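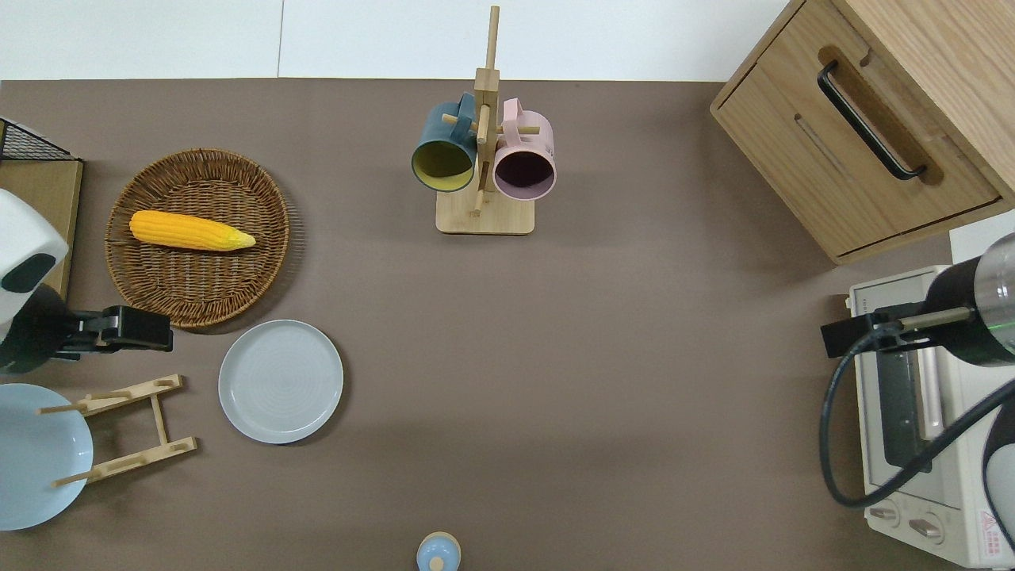 **Residence diary, Pristenau. March, evening.**

The residence opened its dining hall to the public at noon. Attendance was higher than in the previous session, and 22 guests remained for the afternoon reading. I served as recording secretary and did not take part in the discussion.

The delegation from Grolness arrived by the early train and was given the two rooms above the library. The heating in the second room remains unreliable. I have written to the housing office again and have asked for a reply before the next intake.

Lunch was limited to soup, bread and corn. The supplier in Zodthorpe has raised its delivery charge, and the kitchen has been instructed to combine its orders until further notice. I consider this reasonable, although the staff were plainly disappointed.

The translation group completed 12 pages of the Bragança letters. Work stopped on a passage concerning a disputed orchard wall, where the handwriting changes and the spelling becomes irregular. I favor leaving the doubtful words in the original, with a note. The group will decide tomorrow.

Rain began at 7 and continued through supper. I walked to the gate and back, reviewed the accounts for almost an hour, and retired without finishing them. The postage column is still wrong.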